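Search this journal Advanced Go
Home Issues Authors Contact

3. Handling and sorting of fruit

3.1 What went in the bowl

The kitchen part of the study dealt with whole fruit only. Nothing cut, nothing peeled. Oranges made up most of it, being cheap in February and easy to get in one size from the Penton market, where we bought all of ours. We also tried lemons and a few pears in the first week but droped the pears — they bruised too fast and the bruises changed how people picked them up afterward.

Each household got a net of oranges and was asked to put them away as they normally would. No instructions past that. Some people washed them first, some tipped the whole net into a bowl, some lined them up on the counter and left them there. In the Bozsik households (see Section 2) the fruit went straight into the fridge drawer almost every time, so we treat those separately.

3.2 Picking up and putting down

We were interested in the single orange. How it is lifted, how long it is held, whether it gets turned over and looked at before it goes down. Deligiannis had argued in an earlier working paper that round fruit gets handled more than it needs to be, and that the extra handling is mostly checking: soft spots, mold near the stem, a loose peel. Our notes agree with this for large oranges. Less so for small ones, which tend to be moved two at a time when people use their hands.
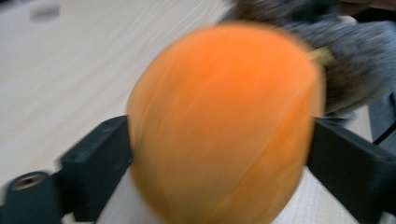
Figure 3. Single orange during handling.

Size matters more than we expected going in. A big orange fills the hand and has to be set down with some care or it rolls, and rolling was the most common reason for a second pickup. Flat plates were worst. A bowl with a folded dish towel in the bottom nearly did away with the problem, and six households ended up doing this without being told to. We kept the towel in for the later sessions.

Peel texture also played a part, though this is harder to pin down. Waxed fruit slid more against its neighbors. Unwaxed fruit stayed where it was put, but people wiped it more often, which adds a step. We did not control for wax in the first round. Should have.

3.3 Sorting order

Most participants sorted by ripeness when they sorted at all. Softer fruit on top or in front, firm fruit underneath. Two other habits showed up: sorting by size (largest at the bottom) and what Polyxeni Deligiannis calls "last in, first out," meaning no sorting, just taking whatever is on top. The third habit goes with more waste. Of some 200 oranges given out, 15 were thrown away before being eaten, and nearly all of those came from the bottom of unsorted bowls. Sample is small so we dont make much of it.

Shallow bowls helped. The wide Clerno dish used in the second round holds one layer and a bit, so there is hardly any bottom to forget about. Downside — it takes up half a small counter, and several people moved it to the top of the fridge, where the fruit was out of sight again and got warm from behind.

3.4 Limits

One season, one kind of market, mostly one kind of fruit. Homes with young children were left out. The Prerkico households joined late and their storage notes are thinner than the rest; they are included in 3.2 but not in 3.3.

Comments (6) Shares 15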